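**Giving notice on a rented room in Darness - how much do I really owe?**

**maketti_mo** - 2019-04-04

Moving out of my aunt-in-law's place finally!! Well, out of the room I rent under hers, same building, different landlord, long story.
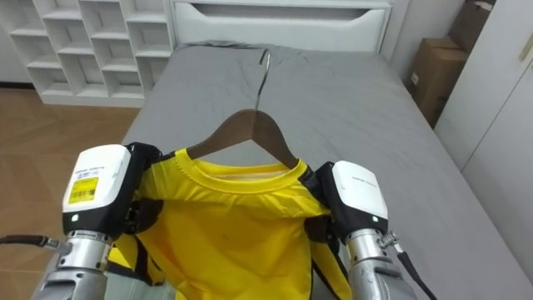 *yellow tee on its hanger, grey sheet on the bed*

So. Lease says 2 months notice in writing. Landlord said on the phone one month is fine "for foreigners". Nothing on paper. New place is up past the Espinoza steps, free right away, and I don't want to pay double. Anyone done this?

**stairs_again**

Get it in writing. Phone means nothing here. I lost a whole deposit in November over the exact same promise.

**FGautier**

Disagree a bit. Small landlords in Darness mostly keep their word, they hate paperwork more than you do. I've moved 7 times in this town, never had one chase me. Bring cookies, shake hands, done.

- Florian Gautier (yes real name, I'm old)

**stairs_again**

7 moves and you never got burned? lucky. Most of us aren't you Florian. Registered letter, keep the slip.

**maketti_mo**

ok but if I send a registered letter won't he get offended? He's already weird about the water bill. Also he knows my aunt-in-law, they have coffee like every day

**lemonpeel**

Let him be offended. You're leaving.

Other thing - who's moving your stuff? Vans can't get up Espinoza. It's more than 100 steps from where the road stops. I used Wusteo, two guys and a hand truck, they were fine but charged extra for the fridge and didnt say so till the end.

**FGautier**

Wusteo is robbery. Ask at the hardware store, somebody's nephew will do it for lunch and cash.

**lemonpeel**

somebody's nephew dropped my washing machine, so no

**maketti_mo**

no fridge thankfully. Clothes, books, a desk that comes apart. Maybe 10 boxes if I'm strict with myself, which I won't be

**stairs_again**

Books in small boxes. Clothes stay on hangers, trash bag over the lot, tie the bottom. And take pictures of the meter the day you hand over keys. Both meters.

**maketti_mo**

Update - went down and talked to him. He'll sign for one month if I paint the hallway. The hallway!! It isn't even in my lease

**FGautier**

Paint it. Cheaper than a month's rent. Told you they're reasonable

**stairs_again**

That is not reasonable. Paper first, then the brush.

**maketti_mo**

he's bringing the paper tommorow. What color even is that hallway, sort of a tan? Anyone know if the paint place by the station does matching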